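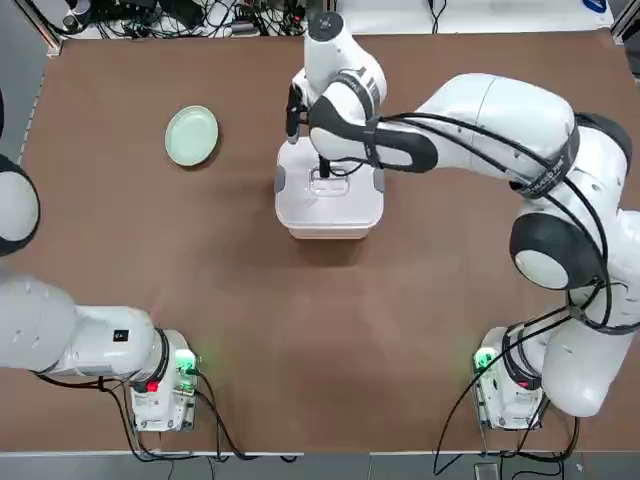

Clodagh Dunne wrote in to ask why bread has holes in it, and whether the holes mean the baker left something out. They don't. The holes are made by a gas, and the gas is made by yeast.

## What yeast is

Yeast is a living thing. It is a kind of fungus, so it is related to mushrooms, but each yeast is just one tiny cell. You need a microscope to see one. The dry yeast sold in packets is still alive - it is resting until it gets water.

## What it does in dough

Flour has starch in it. When flour gets wet, some of the starch breaks down into sugar. Yeast feeds on the sugar and gives off a gas called carbon dioxide, the same gas that makes soda fizzy.

Wet flour also forms a stretchy stuff called gluten. Kneading makes the gluten stronger. The gas gets trapped in it and the dough swells up.

In the oven the bubbles get bigger for a few minutes. Then the heat kills the yeast and the dough sets firm. The bubbles stay behind as holes.

## Try it

Ask an adult to help you measure.

- 500 grams of bread flour
- 1 packet of dry yeast
- 1 teaspoon of salt
- 300 grams of warm water

Mix everything and knead for ten minutes. Cover the bowl and leave it in a warm place until the dough is twice as big. Draw a line on the bowl with a washable marker first, so you can tell.

Ita Phelan's class tried one bowl in the fridge and one near a heater. The cold one rose too, but it took until the next morning.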